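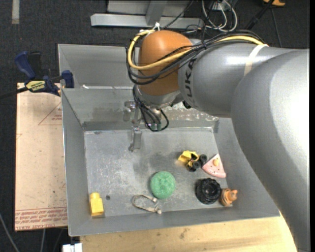

4.2 Floor condition and light loads

The bins in the Hurden set were graded on floor condition before the contents were considered. Grading used the four-step scale introduced in Section 3: clean, marked, worn, and broken through. A floor is marked when single scratches can still be followed from end to end, and worn when scratches overlap so much that they can no longer be told apart over most of the surface. The last grade is kept for floors where the coating or the base metal has failed, and no bin in this set reached it.

Figure 6 shows a rectangular bin of gray sheet metal with sloping walls and a flat floor. Pale scratches cover the floor, together with whitish wear marks and darker smudges. We graded it worn. The back wall carries a whitish, speckled patch, which was recorded separately under wall marks. Wall marks do not enter the floor grade, even where they are more noticeable than anything on the floor itself.

Smudges were a source of disagreement in the first round of grading. A dark smudge may be residue lying on the metal or a change in the metal, and the two are hard to separate in a photograph. The protocol was changed so that smudges are noted but never raise a grade by themselves. Small isolated spots are treated the same way. The dark round spot near the front left of the floor in Figure 6, next to the yellow block-like toy, was logged as a spot and left out of the object count.

The count for this bin is 7. We class any bin with fewer than 18 objects as a light load. The limit was set from the Betgate bins, where the floor stayed visible between most of the objects up to that number and was largely hidden beyond it. It depends on the size of the toys and should not be carried over to bins of a different shape. Flelell bins, which are deeper and narrower, hide their floors at much smaller counts and were given a limit of their own.

Light loads are useful for the present purpose for two reasons. The floor can be graded without emptying the bin, and each toy can be assigned a position with little doubt. Positions were recorded on a simple grid of front, center and back against left, center and right, as viewed from the front edge. In Figure 6 the yellow toy takes the front left cell, close to the left wall, and the green disc-shaped toy takes the front center cell. An object that crosses a grid line is given to the cell holding the larger part of its base.

4.3 Toy form and resting position

Toys were sorted by form, with no regard to what they represent. The forms used were block, disc, ball, rod, figure and irregular. A toy with a wide body and a narrower top, such as the yellow one in Figure 6, is entered as a block if its body is rectangular, and the top is noted as a secondary feature. Color was recorded in plain terms only. Texture was recorded where it could be made out, as on the faintly patterned surface of the green disc.

The form classes matter because they differ in how a toy comes to rest. Discs settle on a face and tend to stay there, and a disc found on its edge was nearly always supported by a wall or by a neighbor. Blocks settle on any of several faces. Balls move until something stops them, and in an otherwise bare bin that is usually the foot of a wall. Irregular toys – soft ones in particular – gave the least consistent results and are reported apart from the rest in the tables.

Sloping walls complicate the picture. In a straight-sided bin, a toy touching the wall touches it along a face or an edge, and its base remains on the floor. Where the wall slopes outward toward the rim, a toy may rest partly on the slope, with its base lifted. We therefore distinguish three wall conditions: clear, close and supported. Close means that the gap between toy and wall is smaller than the toy's own width. Supported means that the wall bears part of the weight, which can only be settled by inspection of the bin itself. When a record consisted of a photograph alone, the toy was entered as close, and this is how the yellow toy in Figure 6 was entered.

4.4 Relation between wear and position

It would be convenient if worn areas of the floor indicated where toys collect. The evidence for this is weak. In the Hlongwane trial, bins were loaded and emptied over 4000 cycles with a fixed mix of hard toys, and scratching spread over the whole floor well before the end. Early in the trial there was a slight excess of marks near the foot of the walls. Later on the difference could not be detected by our graders.

Two explanations are possible. The first is that most scratches are made while toys slide, so that marks record paths and say little about resting positions. The second is that resting positions are concentrated only in light loads. In a full bin, toys at the bottom are held in place by those above and cannot reach the walls. A bin used with mixed loads would then collect marks everywhere, whatever happened during the light ones. Our data do not separate these two accounts.

Wall marks are more promising. A wall is touched less often than the floor, and individual marks remain readable for longer. A patch such as the one on the back wall in Figure 6 cannot be dated or attributed from its appearance, and we draw no conclusion from it here. A series of records of one wall, beginning with an unmarked bin, would be needed.

4.5 Limits of the records

All positions are taken from single records, and a single record gives no information on how a toy arrived at its place. Toys lying against one another were counted singly wherever an outline could be traced between them. Parts that had come away from a toy were counted with that toy when both were in the same bin, and otherwise as separate irregular objects.

Floor grades are subject to lighting. Fine scratches on bare metal show strongly under light from one side and may vanish under diffuse light, so a marked floor can pass for a clean one. The opposite error is rare. Grades of worn were stable under every lighting arrangement we tried, and the comparisons in Section 5 are for this reason restricted to worn floors.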